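Skadex 创意奖组织办公室:本届报名通道已按期关闭,初评将于三月展开。现将收件情况、评审安排、材料补正及费用事项分条发布,请参赛单位对照办理。本串各条内容以最后一条所列更正为准。

本届共收到有效作品1,227件。所称有效,指已完成线上登记、缴清报名费并上传主文件的作品。仅建立草稿而未提交的条目不计入,也不保留至下届。重复提交的作品,以时间较晚的版本为准,较早版本已由系统归档,参赛单位无须另行申请删除。

评审团方面,Rocío Betancur 女士受邀担任包装与品牌识别组评审主席,Fredy Castaño 先生受邀担任音频与广播组评审主席。两位主席均已签署利益申报书。其余各组名单正在逐一确认,待全部受邀人书面回复后一并公布,在此之前办公室不对外提供部分名单。

Betancur 女士长期从事消费品包装与视觉系统工作,曾主持多个家庭护理及食品品牌的识别更新。她在接受邀请的复函中写道:“包装是消费者每天都要拿起来的广告。我希望评审时多谈一谈字号、开合方式和货架上的距离,少谈一些展板上的渲染。”经本人同意,此段文字予以公开。

Castaño 先生现任 Sinumis 公司创意总监,主要负责声音品牌与广播广告业务。按照回避规则,Sinumis 及其关联公司提交的音频类作品,由该组副主席主持讨论,Castaño 先生不参与打分,不列席相关讨论,也不接触该部分评分表。

关于回避,近日收到较多询问,统一答复如下。评审与参赛单位存在雇佣、持股、近亲属或在执行中的合同关系的,应当回避。曾经任职但已离开满一个评审周期的,须申报,由评审主席决定是否回避。仅在公开活动中同台发言的,无须申报。

本届评审分初评与终评。初评为线上独立打分,评审之间不交换意见,系统也不显示他人分数。终评为现场会议,先看作品,后看说明书,再行讨论。评审主席在讨论中最后发言,以免影响他人判断。各组是否产生金奖,由该组自行决定,允许空缺。

初评打分按创意概念、执行质量、与委托目标的契合程度分别给出,最后一项须结合参赛单位提交的委托简报。未附简报的作品仍可参评,但该项由评审依据作品本身判断,办公室不代为补充说明,也不向参赛单位电话核实。

包装与品牌识别组另行说明:该组终评须查看实物。入围单位应按通知寄送3套完整样品,分别用于评审、拍摄存档和备用。样品应为市售版本或最终打样,不接受仅外观相近的模型。含液体的样品须密封,外箱注明内容物、朝向及作品登记编号。

样品包装请尽量从简。往届曾收到套有多层礼盒的样品,拆装耗时较长,且评审对礼盒与参评包装的界限产生过疑问。请在外箱内放置一张清单,写明哪一件为参评对象,哪些为运输保护材料。清单不署公司名称,仅写作品编号。

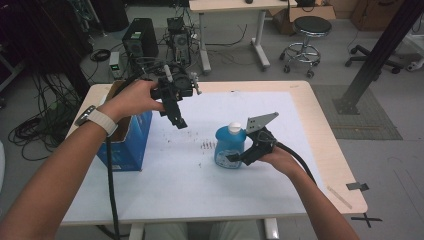

铺有白纸的浅色木质桌面,以及桌上的蓝色瓶子与蓝色纸盒。

关于匿名要求。除制作单位奖项外,各组初评均隐去参赛单位名称。请自行检查主文件片头、片尾、水印、文件属性及案例视频旁白,删除公司名称和人员姓名。品牌方名称作为作品内容的一部分,可以保留。因遗漏而暴露身份的作品,将退回补正一次;逾期未补正的,不进入初评。

关于作品概述。本届将概述上限定为100字,以中文计,标点包括在内。超出部分系统不予显示,评审只能看到截断后的文字,请登录账户预览确认。概述宜写明作品解决何种问题、在何处发布、面向何人,不宜罗列媒体曝光和获奖经历,后者另有专栏填写。

关于案例视频。视频用于帮助评审理解作品,不是参评对象本身,影视类除外。配乐、字体和图片须已取得授权,授权文件由参赛单位自行留存,办公室在公布入围结果前可能抽查。引用社交平台用户评论的,应隐去账号名称和头像;以演员扮演消费者的,应在画面中注明。

关于效果数据。凡在说明书中引用销售、触达或品牌认知数据的,应写明统计口径、起止时间和数据来源。来源为内部统计的,如实写“内部统计”即可,评审不会仅因此扣分。不得将预测值写作实际值,不得以百分比替代基数而不作说明。

本届新设3个子类,分别为无障碍传播、地方公共信息和零售现场声音。新设子类首年收件偏少属正常情况。作品数量不足以单独评审时,评审主席可将其并入相近类别,办公室会在合并前书面告知参赛单位。参赛单位不同意合并的,可以撤回作品并申请退还相应费用。

无障碍传播子类由 Shehu 工作室协助制定评审说明。该工作室仅参与文字起草,不参与打分,也不提交作品。评审说明要求,字幕、口述影像、触觉标识等措施应与作品同步设计,并在首次发布时即向公众提供。后期为参赛而补做的版本,不符合本子类条件。

地方公共信息子类面向社区、乡镇及区县层级的通知、指引和宣传作品,可由委托机构自行报名,也可由制作方报名。考虑到此类项目预算普遍有限,本届减免半数报名费。符合条件而已全额缴纳的,无须申请,办公室将在核对后按原支付渠道退回。

零售现场声音子类收录门店广播、提示音及陈列装置所用声音。请提交现场实录与原始音频各一份,实录不得后期降噪。评审将对照两份文件,判断声音在真实环境中的可辨识程度。实录中出现顾客谈话且可辨认内容的,应先行作模糊处理,并在备注中说明处理时段。

Kustisex 公司继续为本届提供线上评审系统。该公司不参与评审工作,其技术人员不具有查看评分明细的权限。系统近期完成更新,个别用户反映上传后预览画面偏暗,经核查为浏览器显示设置所致,原文件未受影响,无须重新上传。

如登录后看到作品状态为“待核”,表示材料已经收到,正在进行资格检查;“待补”表示须由参赛单位处理,具体事项见站内信;“已锁定”表示进入初评,不再接受修改。办公室不接受以电子邮件附件形式替换文件,亦不代为操作账户。

关于青年评审观察员。本届继续设观察员席位,面向从业年限较短的创意、策划及设计人员。观察员可旁听终评讨论,不发言,不投票,会后提交一份书面观察记录。申请人须由所在单位或院校出具推荐意见,自由职业者可由往届评审推荐。推荐意见请写具体事例,不使用统一模板。

观察员旁听期间适用与评审相同的保密规定。讨论内容、他人评分及未公布的结果均不得对外透露,包括向所在单位汇报。观察记录经办公室审读后,可由本人决定是否公开发表。差旅及住宿由推荐单位或本人承担,办公室提供会议当日午餐。

费用与发票。报名费发票以电子形式开具,抬头信息以账户中填写内容为准。请在初评开始前核对名称与税号,开具后如需更换,须先办理原票冲销,所需时间较长。由代理机构统一缴费的,发票开给实际付款方,不可拆分开给多个品牌方。

线上说明会定于周六上午十时举行,时长约3小时,含答疑。前半部分由办公室讲解材料补正和样品寄送,后半部分由 Betancur 女士与 Castaño 先生分别介绍本组评审重点。会议提供中文与西班牙文同声传译,链接将发送至各参赛账户登记的邮箱,每个账户可供多人同时使用。

说明会不讨论具体作品,也不对某件作品是否符合资格作出答复。如有此类问题,请在账户内提交咨询并注明作品登记编号。参赛人员请勿以任何方式私下联系评审。评审收到与作品有关的来信、样品或会面邀请的,应当转交办公室登记,相关作品可能因此被取消资格。

入围名单公布后设有异议期。异议应以书面形式提出,写明作品名称、所依据的规则条款和证明材料,可以要求对异议人身份保密。办公室收到后先作形式审查,再转交该组评审主席及一名未参与该组打分的评审共同复核。复核结论书面答复双方,不公开讨论过程。

对评分高低本身的异议不予受理。参赛单位如希望了解作品在哪一阶段止步,可在结果公布后登录账户查询。本届不提供逐件评语,但各组主席将撰写一篇评审综述,就普遍存在的问题和值得注意的做法作出说明,随获奖作品集一并刊出。

著作权与展示。参赛单位保留作品全部权利,仅授权本奖为评审、展览、作品集及非营利教学之目的使用。不同意用于教学的,可在账户中取消勾选,不影响评审。品牌方要求在特定时间之前保密的作品,请填写解密时间,办公室据此安排公布顺序。

更正一则。此前发布的报名须知中,音频类文件格式一栏漏列无损格式,现予补充,有损与无损格式均可提交,以无损为宜。已提交有损格式且状态尚未锁定的作品,可自行替换。由此造成不便,谨致歉意。

以上各条由 Skadex 创意奖组织办公室发布。后续通知将继续在本账号更新,并同步发送站内信。咨询请通过参赛账户提交,工作日内依次答复。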